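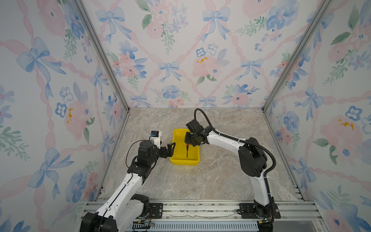 How many screwdrivers is enough?

Inotton says its two-armed cell at Skarnden has logged 1,032 examples of one chore involving a screwdriver and a yellow tray. The target is 2,000. Fine, but it's one tray, and the same flowered walls every time. We asked how the model does with a different tray and got no number back.

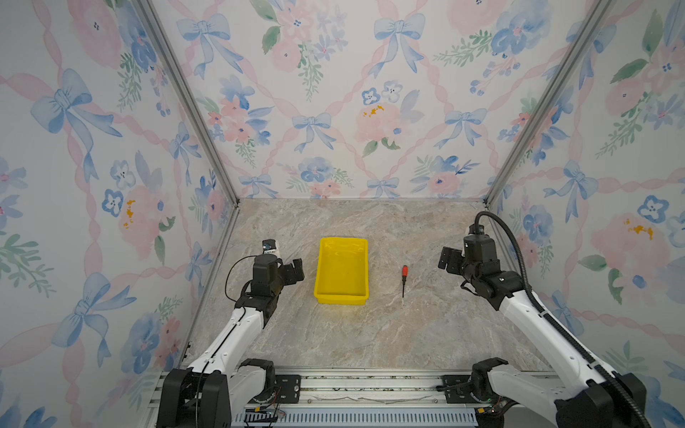
Screwdriver on the tabletop, tray empty, at the Inotton cell.

We'd take 3 more trays over another thousand runs.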